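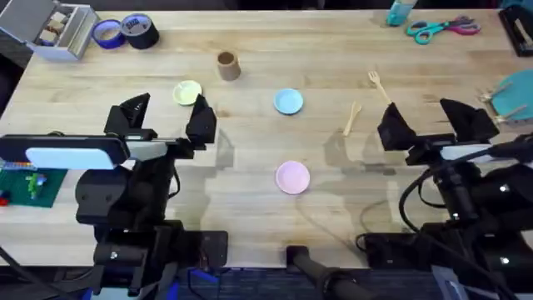
Okitz Robotics Club, Software Help

Left arm hovers over plate and never closes, planner says goal reached

Two arm table setup, Jultia for planning, Flirkach driver on both arms, fixed camera for perception. Task is plate pick and stack. Blue plate and pink plate in the middle are fine, either arm, all day. The yellow one up by the left gripper is the problem. Left arm goes out, opens, gets the fingers either side of it, then sits there. Log says goal reached, then a replan, then goal reached again. Close command never goes out. No error.

Stuff I've tried:
- raised goal tolerance, no change
- swapped the left and right gripper configs in case it was the driver, same thing
- retrained the plate detector for another 3,000 steps with more yellow in it. Mask looks ok to me but the confidence jumps around a fair bit, pale plate on pale timber so I guess that's expected
- turned off the right arm completely. Got a bit better?? Not fixed though

Replan timer is 800 ms if that matters. Wooden fork and spoon are a seperate headache, leaving those for later. Just want the plate to work. Any ideas where to look, it's doing my head in.

Posted by tallboy_ik, 23 October 2022

gantrygoose

Your perception is cancelling your grasp. Had the same thing with a white bowl on a pine bench.

What happens: arm arrives, fingers and their shadow land on part of the plate, mask changes shape, plate centre moves a few mm, Jultia sees a "new" target and replans before the close step gets its turn. New plan is basically zero length so it reports goal reached. Round and round. Also fits with it getting better with the right arm off, fewer updates going into the scene.

Blue and pink have decent contrast against the wood so the mask survives having a gripper in the way. Yellow doesn't.

Fix is to freeze the target once you're in the approach phase:

1. Take the plate pose from the last clear frame, before the gripper enters the plate's bounding area.
2. Latch it. Ignore detector updates for that object id until the gripper has closed or timed out.
3. Unlatch on lift, or on abort.

In Jultia it's target_latch in the task file, off by default. Put an abort on it too or you'll happily close on nothing if somebody moves the plate.

Don't bother with more training. The detector isn't wrong, you're just listening to it at a bad time.

quietservo

try recalibrating the camera. fixes most things

marrowbone77

Agree with gantrygoose on the latch, do that first. Couple more things to check becuase I don't think it's the whole story.

Timestamps. If the Flirkach driver stamps joint states on arrival and the camera stamps on capture, the arm mask you subtract from the image is in the wrong spot whenever the arm moves. Leftover bits of black finger get lumped in with the plate. Record one bad run and plot the offset. Mine was 1,132 frames and the lag was obvious as soon as I lined them up, drifted the whole way through. Put both on the same clock and it went away.

Shadows. Your arms throw a soft grey one on the wood and a pale plate is exactly where that hurts. Check whether your segmentation runs on raw RGB. I went over to a colour space with brightness split out and dropped most of the weight on brightness. Cheap to try.

Replan timer. Leave the 800 but make it skip if the new goal is within 2 mm of the old one. That alone would probably break your loop, though it hides the real cause a bit, so turn it on last.

Re calibration: worth a run of the Hermans checker, takes no time, but if the blue and pink plates are landing every time I wouldn't expect much. Look at the error out toward the far left of the table and not only the middle though. Ours was fine at the centre and crook at the edges, from January onwards, until we redid it with the target moved right out to the corners.

tallboy_ik

Latch on, closes now. Timestamps were also off, driver was stamping on arrival like you said. Haven't done the colour space bit yet. Will put up the task file once I've cleaned it up, there's a lot of commented out rubbish in there.

Okitz Robotics Club | Contact the moderators | © 2022 | Back to top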